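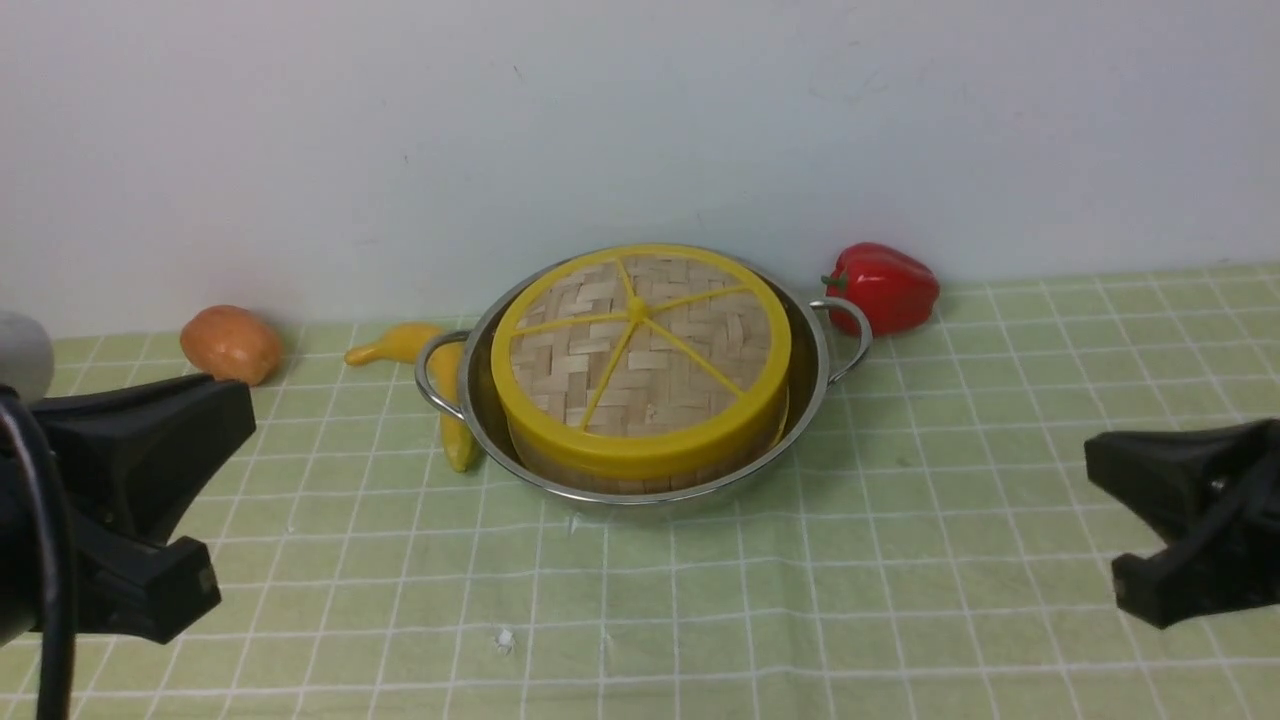 Häufige Fragen zum Dämpfkorb und zur Spielküche

Passt der Korb in jeden Topf?
Nein. Bitte vorher messen. Er soll locker im Topf sitzen und sich ohne Ziehen wieder rausheben lassen. Bei uns steht er in einem Edelstahltopf mit zwei Griffen, das klappt.

Ist das Gemüse echt?
Nein, Banane, Kartoffel und Paprika sind Spielzeug. Bitte nicht mit echtem Essen zusammen lagern, gab schon Verwechslungen bei den ganz Kleinen.

Darf man damit richtig kochen?
Nein. Nur Spielküche, kein Herd, kein heißes Wasser. Auch nicht „nur kurz“.

Wie sauber machen?
Feuchtes Tuch, bisschen Spülmittel. Nicht einweichen, nicht in die Spülmaschine. Danach offen trocknen lassen, am besten über Nacht. Der gelbe Rand verträgt mehr als das Holz – trotzdem keine Scheuermilch. 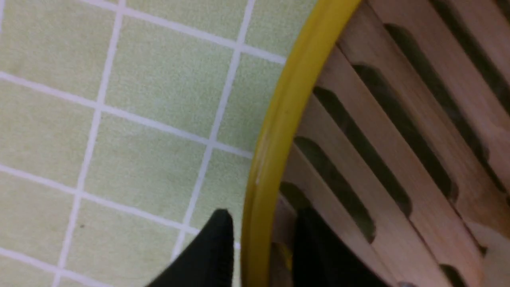
In den Ritzen sammeln sich gern Krümel, dafür eine weiche Zahnbürste nehmen. Immer längs bürsten, nie quer.

Korb riecht muffig, was tun?
Zwei Tage an die Luft. Wenns dann immer noch riecht, bitte nicht mehr ausgeben.

Was kostet die Ausleihe?
18 Euro Kaution, gibts bei Rückgabe zurück. Das Spielset Geum geht immer komplett raus, einzelne Teile leider nciht.

Teil verloren?
Kurz bei Piyumi Roy melden. Ersatzgemüse ist meistens da.

Stand: 2025-11-08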